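Wunberg Wall Covering Guide
Section 2: Hanging Patterned Paper in Alcoves and Small Recesses
Wunberg Technical Publications, September

2.1 Before You Begin

Read this section in full before cutting any paper. Confirm that every roll carries the same batch number. Batches 2000 through 2499 were printed to one color standard and may be used together. Rolls from any other batch must not be mixed on the same wall.

Plaster must be sound, clean and fully dry. Fill cracks, sand them flush and apply one coat of Nakov wall primer. Allow the primer to dry overnight.

CAUTION: Turn off the power to any outlet or switch inside the recess at the main panel. Remove the cover plates and keep the screws with them.

2.2 Setting the First Strip

1. Measure the width of the back wall at the top and at the bottom. Record both figures. Use the larger one when planning the layout.
2. Mark the center of the back wall and draw a vertical line through it with a level. Do not take the line from a corner.
3. Cut the first strip to the height of the wall plus 2 inches at each end.
4. Paste the strip, fold it paste side in, and leave it for the time printed on the roll label.
5. Hang the strip against the line. Smooth from the center outward with a Cifuentes brush or a similar soft tool.
6. Trim at the ceiling and at the baseboard with a new blade.

NOTE: With a grid pattern, check the printed lines against the level at every strip. A small error at the first strip becomes plain to the eye by the third.
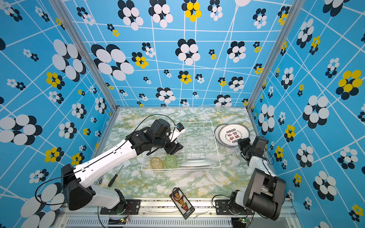
Figure 2-1. Grid and flower pattern on three walls.

2.3 Turning the Inside Corners

Corners are seldom straight. Paper carried around a corner in a full width will crease or pull away.

1. Measure from the edge of the last full strip to the corner at three heights.
2. Add 1/2 inch to the largest measurement and cut the strip lengthwise to that width.
3. Hang the cut strip and press the extra width around the corner onto the side wall.
4. Draw a new vertical line on the side wall.
5. Hang the remaining piece to this line, overlapping the turned edge. Match the pattern at eye level first, then work up and down.
6. Apply overlap adhesive to vinyl-faced papers. Ordinary paste will not hold vinyl to vinyl.

CAUTION: Do not stretch the paper to force a match. Stretched paper shrinks as it dries and the seam will open.

2.4 Drying and Care

Keep the room at 62 degrees Fahrenheit or above until the paper is dry. Direct heat must not be used. Small bubbles usually flatten without attention. Any that remain after two days may be slit with a blade, pasted and pressed flat.

Wipe paste from the surface with a damp sponge while it is still wet. Printed papers in the Turnport range may be wiped but not scrubbed.

Keep one roll label and all offcuts longer than the pattern repeat for later repairs. For outside corners and window returns, see Section 3.

Last updated: September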